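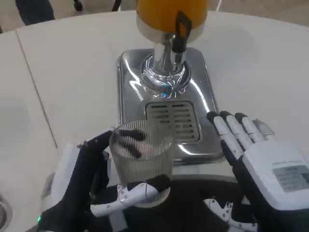 The juice table at the Oprea open day, Kukamholm.

In February I received a letter that the fruit warehouse of Oprea in Kukamholm will open its doors to visitors again, after a long pause. I had wanted to see it for years. My bus to work passes the long brick wall every morning, and all I knew of it was the smell, which in winter is of oranges and wet cardboard.

You reach Kukamholm from Larneck by the small ferry over the Undier. The crossing is short, but you should come early, as the boat takes only 200 passengers and on the open day it was full twice before I got on. From the landing you walk along the old railway track. There are still numbers painted on the stones where the wagons stopped.

At the gate we got a paper with a map and were put in groups. Our guide had worked in the warehouse for most of her life, and she spoke quickly and without a microphone, so I stood near the front and wrote down what I could. 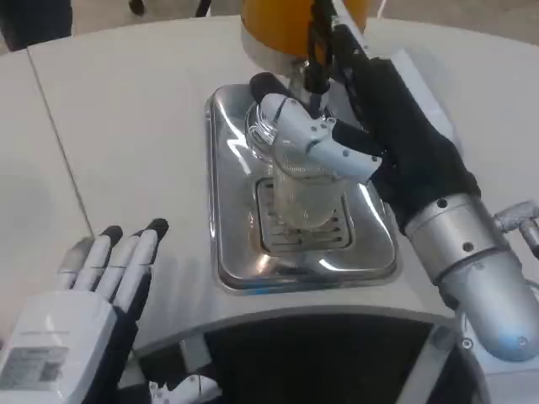 Newsletter of the Larneck Walking Circle, page 2

The first hall is for arriving fruit. Each pallet gets a card with the day, the orchard and the size of the fruit, and a person opens one box in every load and cuts an orange in half. They look at the skin and the colour inside, and they weigh the juice. If the fruit is too dry the whole load is written down for a lower price. I asked if this leads to quarrels with the growers and she said yes, every week.

Then we went to the cold rooms. These were the best part for me. The doors are as thick as a mattress and the floor hums a little under your shoes. One room holds 2,340 boxes when it is full, and there is a narrow path in the middle so that the air can move between the rows. We were allowed to stay inside for some minutes -- I recommend a warm jacket, even in spring, and proper shoes.

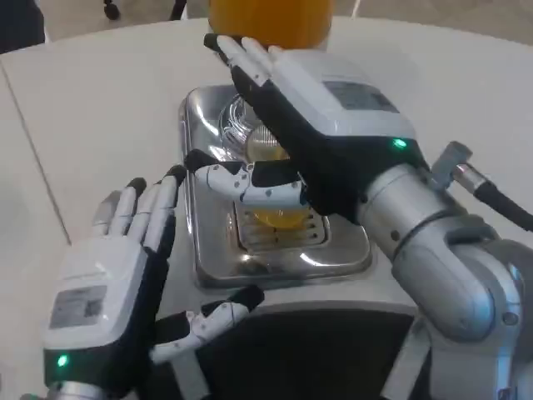
The oldest room is not cooled by machines at all. It was dug into the hill on the river side, and in former times they brought ice there from the Undier and covered it with straw. The hooks are still in the ceiling. Today it is used for lemons only, around 1,000 boxes in a good season, and the guide told us that the lemons keep there nearly as well as in the modern rooms. The walls are painted with lime every year.

Upstairs is a small collection of labels and the thin papers in which oranges used to be wrapped. I spent too much time there and lost my group. The papers with the blue ship are very beautiful, and I was sorry that they do not sell copies.
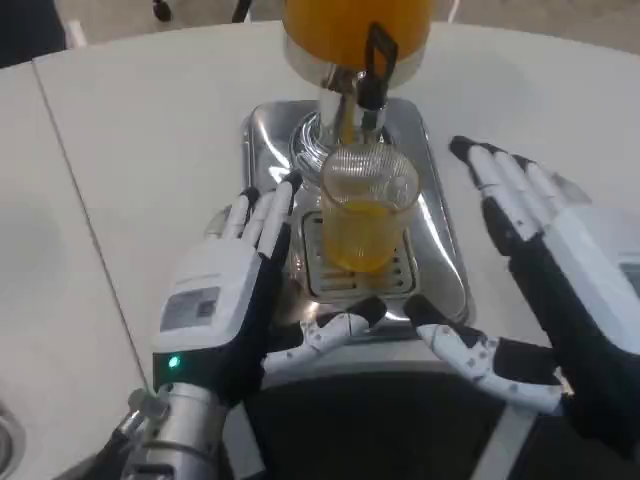

By Ileana Ursu, May 3, 2023

For those who want to go next time: the entrance is free, and the tour is in the morning and again after lunch. The stairs to the label room are steep and there is no lift. Food you should bring with you. The bakery by the landing was closed when I came, and I ate my bread on the stones by the railway and watched the ferry.

The last boat back to Larneck leaves earlier than it says on the map, so please ask at the gate.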